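Lavanderia da Grukeck passa dobra de toalhas para células automáticas e redistribui turnos

A Grukeck, que lava e prepara roupa de hotelaria e de clínicas, colocou em serviço em agosto duas células automáticas de dobra na unidade de Pliven. As células, designadas internamente Firel, tratam toalhas de rosto e de banho, peças que até agora eram separadas e dobradas à mão na saída dos secadores. Lençóis e roupões continuam fora do sistema.

A unidade emprega 19 pessoas na área de acabamento. Segundo a direção, 13 mudam de funções no todo ou em parte e não estão previstas saídas. A alteração principal é a passagem da dobra manual contínua para um regime de preparação, supervisão e controlo de qualidade, com rotação de posto a cada duas horas.

"A dobra propriamente dita é a parte fácil de especificar. O problema técnico está antes, em pegar numa peça que chega amontoada e encontrar um canto utilizável", afirma Sohail Warraich, responsável de engenharia de processo. A empresa optou por ensinar as células com demonstrações feitas pelo próprio pessoal do acabamento, que executa a tarefa com uma pinça manual equipada com câmara. As gravações servem depois para treinar o programa de controlo, desenvolvido em conjunto com a integradora Nair.

O procedimento de demonstração foi fixado numa instrução de trabalho de duas páginas. Cada sequência começa com a pinça aberta e termina com a peça dobrada e largada.

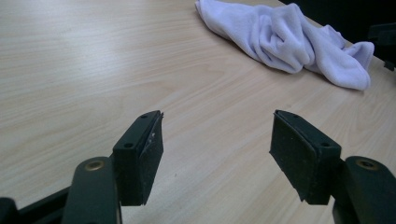
A recolha de demonstrações passou a contar como tempo produtivo, ponto que ficou escrito no acordo de turnos. Cada operador faz sessões curtas, intercaladas com o trabalho de linha, e as sequências falhadas são guardadas à parte para análise. A posição inicial da peça varia de propósito: uma toalha branca amarrotada, pousada perto do bordo mais afastado da mesa, obriga a um alcance maior e a uma escolha do ponto de pega diferente da que se faz com a peça ao centro. Os dedos da pinça têm almofadas de contacto pretas na face interior, e o desgaste destas é verificado no início de cada turno. O conjunto atual tem 2000 demonstrações validadas.

Verna Lindqvist, chefe de turno, participou na redação da instrução e considera que o registo tornou visíveis diferenças de método que antes não eram discutidas. "Havia quem puxasse pela bainha e quem sacudisse primeiro. Para a máquina foi preciso escolher, e a escolha demorou mais do que a instalação", diz. O método adotado combina os dois gestos e passou também a ser usado na formação de novos operadores.

Do lado dos trabalhadores, a principal reserva diz respeito ao ritmo. Naomi Waweru, delegada do pessoal, pediu que a cadência das células não seja usada como referência para os postos que permanecem manuais. A empresa aceitou o princípio - a medição individual fica suspensa até à revisão do acordo - mas ainda não definiu o indicador que a substituirá. Está igualmente em aberto a classificação salarial de quem faz demonstrações, hoje paga pelo escalão de operador de linha.

Quanto às gravações, ficou estabelecido que não incluem som e que são identificadas por código de sessão, sem nome. Os ficheiros não podem ser consultados para fins disciplinares.

Na operação corrente, cada célula é acompanhada por um operador, que retira as peças rejeitadas e decide se voltam à lavagem ou seguem para dobra manual. As toalhas com bainha solta são, por agora, a causa mais frequente de paragem. Fahad Kakakhel, técnico de manutenção, indica que a limpeza do cotão nos sensores foi acrescentada à rotina de fim de turno e que exige a paragem completa da célula.

A extensão do sistema aos roupões depende de uma nova ronda de demonstrações, ainda sem calendário. A revisão do acordo de turnos fica a cargo de Anisa Lubis, dos recursos humanos, e abrangerá a rotação de postos e a questão do escalão.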